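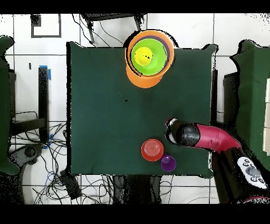
Nested and single cups on a green tabletop, with the arm reaching in from the right.

Clirano opened its Hernmont battery plant to visitors on Jan 20, 2025, the first time the site has admitted anyone other than customers and suppliers. The plant builds traction packs for the Shetty, a medium-duty electric delivery van that goes into production at the company's Clutville works later this year. The tour covered incoming inspection, module assembly, pack assembly and end-of-line test. Cell formation takes place elsewhere and was not discussed.

Cells arrive in sealed trays and are checked for open-circuit voltage and internal resistance before release to the line. Any cell outside the tolerance band goes to a separate rack and is returned to the supplier. Cells that pass are sorted into matched groups, a step the company says it added after early prototype packs drifted out of balance under repeated fast charging.

Modules are bonded, compressed and laser welded in one enclosed cell. Visitors follow this stage on a monitor, as the enclosure stays shut while the laser is live. Weld depth is inferred from a reflected-light sensor, and sample modules are pulled each shift for a destructive peel test. A tray of peeled tabs was on display next to the monitor. The nugget left on a good weld is larger than I had expected.

Pack assembly is mostly manual. The lower housing is an aluminum extrusion with the coolant channels built into the floor, so there is no separate cold plate. Operators lay down a thermal paste, lower the modules with a hoist and torque the fasteners in a set order. The tool locks out if a step is missed. The lid seal is a dispensed bead – the prototype packs used a molded gasket, which leaked at the corners.

A finished pack weighs 435 kg and has a nominal voltage of 354 V. The Shetty will be offered with one pack or 2, mounted between the frame rails. Clirano quotes a range of roughly 116 miles for the single-pack van at half payload. No figure was given for the larger version, and the test cycle behind the quoted one was not stated.

End-of-line test takes longer than any other station. Each pack is leak checked with air, tested for insulation resistance, then charged and discharged through a short profile while the battery management system reports cell temperatures. Energy from the discharge is fed back to the building supply. Several test bays were idle during the visit, which the guide put down to a software update on the cyclers.

Questions at the end were mainly about service. Modules can be replaced individually at a dealer with a suitable lift, but the lid bead has to be cut and dispensed again, and the pack must then repeat the leak check. Cold-weather charging came up as well. The van preheats its coolant loop when plugged in, and charging current is limited until the coldest cell reaches the set threshold – the value of that threshold was not disclosed.

Parking is at the north gate. Safety shoes are loaned at reception, in whole sizes only.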